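Simulation league, second half of term

The club has finally got through the first part of the Indurmont league, so I thought I should write up where we are before I forget it all.

For anyone who hasn't read the earlier posts, I help run the robotics club at the sixth form. We meet at 4 in the upstairs computer room and finish when the building gets locked. This year we entered the simulation league for the first time. We had done the wheeled robot contest before, but the parts bill was getting silly and the students who were keenest on programming spent most of their time looking for screws. With this one the whole thing runs on the school machines. The entry fee was 28 pounds for the team and we haven't spent anything since.

The task is tidying. The arm gets a surface with kitchen things and odds and ends on it, and has to put each item where the task sheet says. Each team gets 72 runs in the first round, all with different layouts, and the scores are added up at the end. You lose points for knocking things over and for going past the time limit. There are seven of us if you count me, which the league doesn't.

We split the work in two. Meriem Kamel took the planning side, meaning the order in which things get picked up and the path the arm takes between them. Gus Park took grasping. The others moved between the two depending on what was broken. We named our code Akow, after a password somebody typed wrongly in September, and it has stuck.

Most of November went on the cameras. Our first version only used the room view, and it was fine for deciding where to go but poor once the gripper got close. Gus then added the view from the gripper end and we had to work out how to make the two agree with each other -- that took three sessions and a lot of arguing about which way was up. 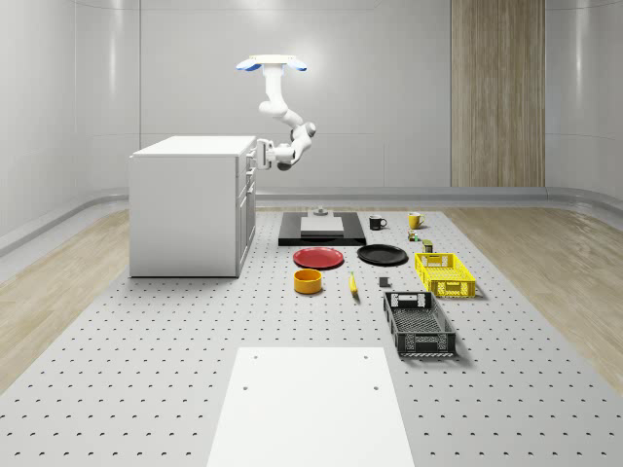
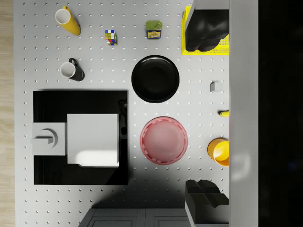 Grasping has been the hardest part by a long way. Gus started with one rule for everything, which was to come straight down and close the fingers across the narrowest part. It worked on small blocks and on very little else. Plates are the obvious problem, and the black one has a raised rim, so he wrote a second rule that goes for the rim with one finger inside and one outside. Mugs got a third rule. The code had assumed a mug would be standing up with its handle out to the side, and when the black mug is lying over with its handle in the air the old rule has no idea what it is looking at. He now checks which way the opening faces before choosing an approach.

Meriem's side has been steadier. Her first planner always went for the nearest object, and the arm kept reaching across things it hadn't cleared yet. The new one gives every item a cost based on what is next to it and does the cheap ones first. It is slower to start moving but it bumps into less.

Our total for the first round was 485, which put us in the middle of the table. A team called Vitix came top and they were a long way clear. Their notes are on the league page and I've asked everyone to read them. They test on far more layouts than we do, and they save every failed run so they can play it back. We had been deleting ours to save disk space. We've stopped doing that.

A few things I would do differently next year. I'd get the students to agree on units on the first day, as we lost a whole evening to one file in centimetres and another in metres. I'd also have them write down what they changed before each batch of runs. Twice we had a better score and couldn't say what had caused it.

The second round opens in January and adds a drawer that has to be opened and shut. Meriem has started on that already. Gus wants to redo the mug rule first, and I've told him he can have two sessions for it. The room is being used for mock exams in the last week of term, so we'll be in the library with the laptops -- please bring your own charger if you have one.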